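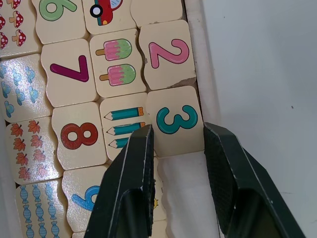
4.2 Do pre-fight remarks predict anything?

Promoters and broadcasters treat what a boxer says in fight week as evidence of how seriously he has trained. We doubt it. Zaidi and Negash coded 2,200 public remarks by fighters, trainers and rival athletes, and scored each for praise, threat and claimed effort. Of the bouts covered, 186 had usable scorecards, and these form our sample.

Praise from a fellow professional had no clear link with rounds won. Claimed effort did a little better, but the effect shrank once we removed two bouts at Nunusby, where the same trainer spoke for both corners. Fig. 2 plots the scores with and without them. The slope in the second panel is close to flat, and we would not build an argument on it.

Negash takes a kinder view of the threat scores – she points to the Druvo undercards, where the louder man tended to win. The louder man was also usually the favourite. Aoki's model, which ignores speech and uses only past results, picked the same winners in those bouts.

There is also the matter of who gets asked. Newcomers with large followings are quoted far more often than journeymen, and the Ondinero archive keeps only what was published. Silence is coded as missing, and a quiet fighter simply drops out of the count. We have not found a sound way to correct for this.

Fig. 2. Claimed effort against rounds won, with and without the Nunusby bouts.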